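Search this site Go Advanced search

Technology / Features

The Robot That Let Go

A humanoid was supposed to fetch a drink. The trouble at Vanags is a lesson in what a success rate leaves out.

06/07/2018

Print this article E-mail to a friend

The number Vanags likes to give is 959. That is how many times, by the company's count, its humanoid picked up a bottle and carried it to a person without dropping it. It is on the first slide of the investor deck and it is painted on the wall by the elevator in the Dururstead office.

The number the company likes less is 200. Edgars Luik, a controls engineer who worked on the machine until this spring, says that is how many milliseconds the robot's software would wait for a missing signal from the wrist before deciding that everything was fine. Everything was not fine. During a rehearsal for a hospital buyer, the wrist signal dropped out, the software filled the gap with the last good reading, and the arm kept closing on a bottle it no longer had. Then it swung. It hit a desk hard enough to crack the hand's outer casing. A visitor had been standing there shortly before.

Vanags calls this "an unplanned contact." I have read the four-page report it wrote for the buyer, and the phrase comes up in every section. The word "fault" appears once, in a footnote about the connector.

The connector deserves more than a footnote. It is a small push-fit plug, made by a supplier called Fastska, and it sits where the arm's wiring flexes most. Luik says he asked for a locking version in September and was told it would hold up the schedule. "They wanted to know how often it came loose," he told me. "I said I didn't know, because we weren't logging it. They took that as good news."

The company has since changed the plug, shortened the wait, and added a rule that the arm goes limp when the wrist goes quiet. That last fix sounds sensible until you ask what limp means for a machine holding something over somebody's bed. I asked. I was told it was being looked at.

I was allowed to watch the retests in a small room at the back of the building, with a herringbone floor and a long white desk. The task was the old one, a capped bottle on a desk, with the robot at the other end of its cables.

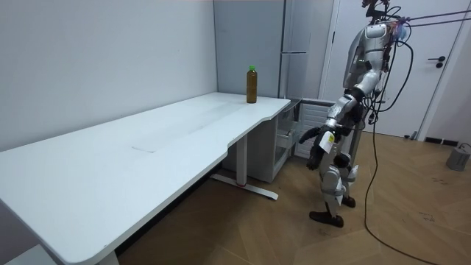

The Vanags humanoid leans toward the desk during retests at Dururstead. The bottle stands near the desk's far corner.

I saw seven attempts. Five ended with the bottle in a technician's hand. One stopped when the robot lost track of its own elbow, and one was called off by the technician, who would not say why and wrote nothing down. When the day's tally went out that evening, it listed six attempts. The one that was called off had become a "setup."

This is the habit that worries me, more than any plug. Every firm in this business counts the good runs with care and gets vague about the rest. Praltau, the testing house hired to review the incident, was given 3,627 log files and passed the robot for supervised use. It was not given the runs labeled as setup. Its lead reviewer told me they had not been requested, and that the firm reviews what it is sent.

Vanags says the label is used for runs that never properly began, and that counting them would be misleading. Perhaps so. But the rehearsal where the arm swung was first filed as setup, too. It was moved only after the buyer's people, who had been in the room, asked where it had gone.

Supervised use, by the way, means a trained operator within reach of a stop button. The hospital wanted the robot so it could put fewer people on the night shift. No one I spoke to on either side could tell me how those two things fit together, though the contract talks are back on and a ward has been picked out.

Luik now works on packing machines. They run behind a locked fence, and when the gate opens they stop. He misses the robot, he says, and he would let it bring him a drink, as long as he could see the log first. All of it.

Print this article E-mail to a friend

Reader comments (4)

ladderback
I service elevators. If we filed a bad door test as "setup" we would lose our license, and rightly.

M. in Ohio
A bit harsh. Prototypes break, and that's what rehearsals are for. They found it before it got near a patient.

ladderback
They found it because the customer was standing there watching.

pt_nightshift
Would like to know which ward. I work nights and have been told nothing.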